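Hudidton Household Water Use Diary
Data card and README

Version 4, August 19, 2018

Summary

The Hudidton Household Water Use Diary is a set of daily records kept by households in the town of Hudidton and in the outlying district of Plevatley. Each household wrote down its water meter reading once a day and noted what the water had been used for. The files cover 163 households. Another 37 signed up and either never sent a sheet or sent fewer than ten days of readings, so they are left out. The original list had 200 names on it.

The diary was started to answer a narrow question: how much of summer water use in older houses goes to gardens, and how much goes to leaks that no one has fixed. It has since been used for other things, mostly teaching.

Files

readings.csv – one row per household per day
households.csv – one row per household
notes.csv – free text from the diary sheets, typed as written
codes.txt – list of use codes and what they mean
CHANGES.txt – corrections made since the first release

All files are plain text in UTF-8. Columns are separated by commas. Text that contains a comma is in double quotes.

Columns in readings.csv

hh_id: household number, 1 to 307. The numbers are not continuous. They come from the old Larner meter route and were kept so that the sheets can be matched to the paper originals.
day: day of the diary, starting at 1 for each household. Calendar dates were removed.
reading: meter reading in gallons, as written.
reading_fixed: same value after correction. Blank if no correction was made.
use_codes: one or more letters, separated by semicolons. See codes.txt.
estimated: 1 if the household marked the reading as a guess, otherwise 0.

Columns in households.csv

hh_id: as above.
area: H for Hudidton, P for Plevatley.
people: number of people living in the house at the start of the diary.
house_age: before 1940, 1940 to 1969, 1970 or later, unknown.
garden: none, small, large. This was the household's own judgment and no sizes were given on the form.
meter_type: dial or digital.

How the readings were taken

Households were asked to read the meter in the morning before anyone showered. Many did it in the evening instead. If the time changed partway through the diary, there will be one day that looks too short or too long, and we have not tried to smooth this out. Dial meters were harder to read than digital ones. The most common mistake was swapping two digits, and the second most common was reading the dial one number too high when the needle sat just short of a mark.

A correction was made only when the readings before and after left one sensible value. In all other cases the original stands – even when it is plainly wrong. Please check for negative daily use before you compute averages.

Missing days

Vacations account for most of the gaps. A household that went away was asked to write code V on the last day before leaving. Some did. If there is a gap with no V, treat the days as missing and do not assume zero use.

Paper sheets

The sheets were filled in at home, usually in pencil, and typed in later at the Montoya branch library, where the originals are still kept. 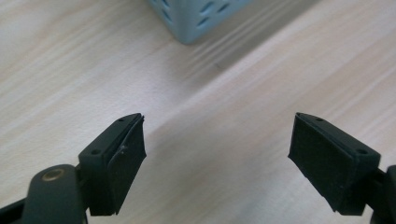

Two people typed each sheet separately and the two versions were compared. Where they did not match, the sheet was checked again. Words that could not be read are shown as [?] in notes.csv. Spelling was left alone. Names of people, pets and streets were taken out and replaced with [name] or [street].

Known problems

Household 88 changed meters during the diary and the reading drops to near zero. This is not an error.
Code G was used for both garden and garage by a few Plevatley households in the first release. Fixed in version 2 where the notes made it clear.
The people column does not change when someone moves in or out.
Sheets sent in after April are typed but have not been compared a second time.

Terms of use

Free to use and share for any purpose, with credit to the Hudidton Household Water Use Diary. Please do not try to work out which house a record came from. Corrections can be sent to the Montoya branch library with the household number and day.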